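Notebook entry, calligraphy cell, bench 2
January
Entered by Mahfuz Mridha
Subject: Unrequested motion of the right arm during reach toward the brush rack; protective stop not acknowledged by the sequencer

Summary. During trial 184 of the Ternano sequence, the right arm continued its approach for 2 seconds after the left arm had entered a hold state. The two arms are required to hold together. No contact between the arms was recorded and no person was inside the marked area. The trial was ended by the operator with the hardware stop. The cell is locked out for automatic running until the actions at the end of this entry are closed.

Conditions. Both arms were powered and homed at the start of the session. The practice sheet was in its usual position on the table and the container stood on it. The right arm was running the Ternano reach routine at the reduced speed setting, 30 percent. The left arm was under the older Lutia controller, which has not been updated since the cell was moved to this room. The operator was seated at the console, with the stop button within reach. The sequencer log was set to the short format, a point that is taken up again below.

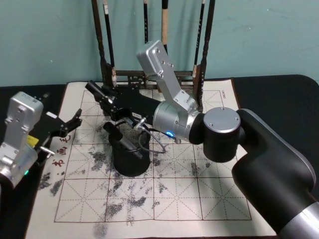 Kimie Kinoshita has asked that the word "unrequested" in the subject line be reconsidered. In her reading of the log, the motion was requested: the right arm had a valid target and a valid permission, and it carried out the instruction it had been given. What failed was the withdrawal of the permission. She would prefer that the entry speak of a hold that was not passed on, so that a later reader does not go looking for a fault in the drives.

The objection is accepted in substance. The subject line is left as first written, in keeping with the notebook rules, and the wording "hold not passed on" is used from this point.

Sequence of events, from the log and from the operator's notes:

14:06. Trial started. Both arms reported ready.
14:07. Right arm began its reach. Left arm moved to its waiting position over the left side of the sheet.
14:07. Left arm reported a joint torque above the warning limit and entered hold. The console showed the left arm in amber.
14:07. Right arm continued. The console showed the right arm in green for the whole of this period.
14:07. Operator pressed the hardware stop. Both arms stopped and the brakes engaged.
14:15. Area inspected. Photographs and log copied to the shared folder.

The log in short format records only whole minutes. The figure of 2 seconds given in the summary comes from the joint trace of the right arm, which is stored separately and at a higher rate. The left arm has its own clock, and the offset between the two clocks was not measured before the trial. The figure should therefore be treated as provisional until the clocks have been compared.

Findings so far. The hold message from the Lutia controller was sent. It is present in the outgoing record of that controller with the correct code. It is absent from the incoming record of the sequencer. Between them is the Escobar bridge, the small program that translates the messages of one system into those of the other. The bridge was restarted on the morning of the trial after a cable was reseated. On restart it loads a table of message codes, and the table it loaded was the one kept from before the last change to the warning limits. The code for a torque hold does not appear in that table. A message with an unknown code is dropped by the bridge without a record.

This was repeated on the bench with both arms unpowered. A torque hold message was entered by hand with the old table loaded, and nothing reached the sequencer. The same message with the current table loaded was received and acted upon. The bench test accounts for the missing message. It does not account for the torque warning on the left arm, which was in its waiting position and carrying no load that we know of.
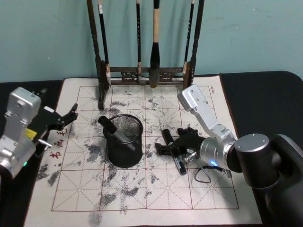

The torque warning is being treated as a separate matter. The joint trace of the left arm shows a slow rise over the session and then a step. The cable reseated that morning serves the wrist of the left arm, and a poor connection could produce a false reading of this kind. A stiff joint could produce the same trace. The arm is to be moved through its range by hand, power off, and the result entered here before any further conclusion is drawn.

It should also be recorded that the stop button worked as intended. The operator's decision to use it did not depend on any message from the console, and the console at that moment gave no reason for concern about the right arm. The present operating sheet tells the operator to wait for a red indication before using the hardware stop. That instruction is withdrawn with effect from this entry. Any difference in state between the arms is sufficient grounds.

Actions:

Bridge to reject startup if the table version does not match the sequencer. M. Mridha.
Unknown codes to be treated as a hold on both arms, and logged. M. Mridha.
Clock offset to be measured and written at the head of each session. K. Kinoshita.
Sequencer log to be kept in long format.
Left wrist cable and connector to be checked; spare to be requested from Wundivico if worn.
Operating sheet to be reissued with the stop instruction corrected. K. Kinoshita.

Lockout tag is on the console switch. Manual jogging of one arm at a time is permitted with the other arm unpowered. Trial 184 is to be marked invalid in the results table and its number is not to be used again.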